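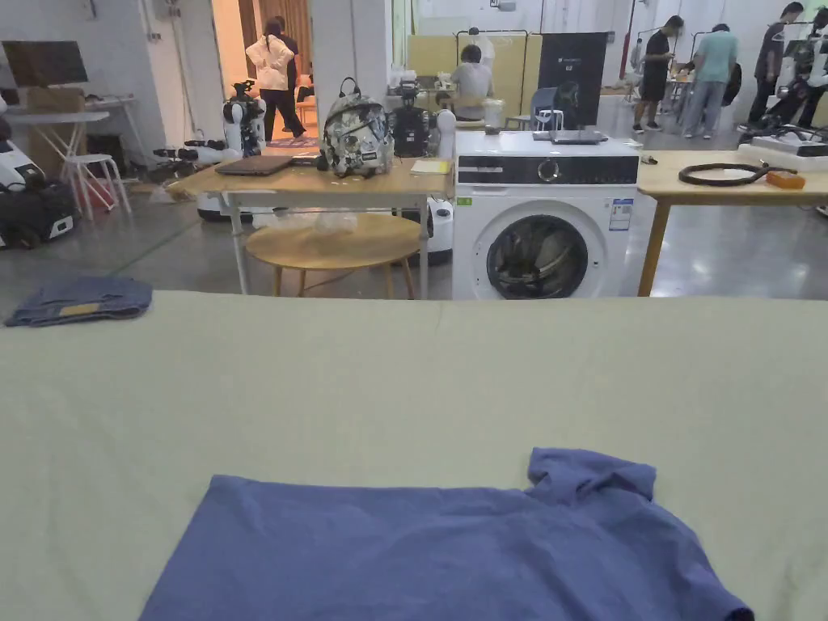
Last updated: 18 October 2022

I have been folding clothes on the bed for almost ten years and I have stopped. The bed is too low, too soft, and by the time I get to the last few things I am bent over like a hairpin. Anything you smooth out on a duvet has a duvet underneath it, so the creases you press out of the front go straight into the back. I now fold on a table, standing up, and it has made enough difference that I thought I would write down how I do it. A few people asked after the post about airers in June.

The table matters more than the method. Mine is 188 cm long, which I know because I measured the wall three times before I ordered it. It is a plain pale top, cream, with nothing on it except what I am folding. I got it from Gesico, second-hand office stock, and it had a few scuffs that came off with washing-up liquid. If you are buying one, stand next to it first. When you put your palms flat on the top your back should be straight. Dining tables are usually a bit low for this. Kitchen worktops are usually about right but they are also covered in toast crumbs and somebody's post.

I try to keep other things off it. Laptops, bags and bits of packaging can go on another table. Once a bag lands on the folding table the next thing to land is a coat, and then you are back on the bed.

Short-sleeved shirts

These are the ones I used to do worst. A collar stands up by itself and pulls the fabric into a ridge, and if you fold with the ridge still in it you get a hard crease across the shoulder that is there for good until you iron it. So the collar comes first. I lay the shirt out, take hold of the collar at both ends and give it a short pull sideways, then run a hand down from it towards the hem.

After that the shirt goes front down. Fold one side in as far as the middle of the shoulder, sleeve and all, and turn the sleeve back so that it lies along the body. Same on the other side. The two sides should not quite meet. Bring the hem up to just below the collar, then fold once more if your drawer is shallow. I stop at one fold for shirts I wear to work and do two for the rest.

Buttons are a matter of taste. I do up the top one and leave the others. My mother did up every button on every shirt and hers did look better, but she also ironed tea towels.

Polo shirts go the same way. T-shirts are easier because the neck lies flat, and I do them in thirds without turning them over.

Jeans

Jeans I fold before anything else and put at the far left end, out of the way, because they are heavy and they make a good start to a pile. One leg on top of the other, seat pulled out so the point at the back doesn't stick up, then in half and in half again. I like the waistband to end up on the outside with the patch showing – it means I can tell one pair from another without pulling the whole lot off the shelf. That is the only clever thing I do with jeans. Pockets want checking before the wash and then again here, as tissues have a way of getting through the first check.

Jihad Chidiac, who I shared a flat with years ago, rolled his jeans and stood them up in a crate. He said it took up less room. It did, but they came out with a bend at the knee, and I have never got on with it.

The order I work in

I used to take things out of the heap as they came. Now I sort first: heavy things to the left, shirts in the middle in front of me, and small things (socks, pants, flannels) left in the basket until the end. It is a bit slower to begin with. The middle of the table has to stay clear because a shirt laid out properly needs more width than you expect, and if there is a pile at your elbow you will knock it.

A full load takes me ten minutes if nothing interrupts. I timed it when I was trying to decide whether to bother carrying on. On the bed it had been nearer a quarter of an hour and the results were worse.

Piles should be no more than five shirts high. Six is fine until you carry it up the stairs.

Having the machine close by

If you can put the table in the same room as the washing machine, do. I don't iron if I can help it, and most of not ironing is getting things out as soon as the drum stops and giving them a good shake. Cotton shirts left sitting in there for an afternoon set like cardboard. I hang shirts up by the hem to dry, take them down while there is still the slightest bit of give in the cloth, and flatten them on the table with my hands. Then I leave them flat for a bit before they go in a drawer.

The top of the machine is a tempting shelf and I have used it as one. Things do creep along it on a fast spin, so I wouldn't leave anything there that you would mind picking up off the floor.

I wash shirts at 30 on a shorter cycle with a lower spin. Jeans go inside out, with other dark things, and never with towels. I have been using Faveck liquid, the unscented one, and a bottle lasts me well. I tried the Fludance sheets as well and found they left a slight film on dark cotton, possibly because I was using one and a half.

Folding boards

I was given one of those plastic flip boards. It works. Everything comes out the same size, and if you have a lot of identical shirts I can see the point. My shirts are all different sizes – some are older than others and so am I – and I found I was spending as long lining up the collar as I would have spent just folding the thing. It is now under the stairs with the fondue set.

What I still haven't solved is fitted sheets. I have watched the same video over and over and I end up with a ball every time, only a slightly flatter ball than before. I put it inside its own pillowcase and shut the cupboard. If anyone has a way of doing a king-size one without a second person, leave it in the comments and I will try it next time the beds are changed.

Recent posts
Two airers compared, and why I kept the ugly one
Getting biro out of a shirt pocket
The Khasawneh coat hooks, one winter on
What went to the charity shop and what came back
Descaling the kettle again

This site uses cookies to remember your settings and count visits. By carrying on reading you accept this. Manage cookies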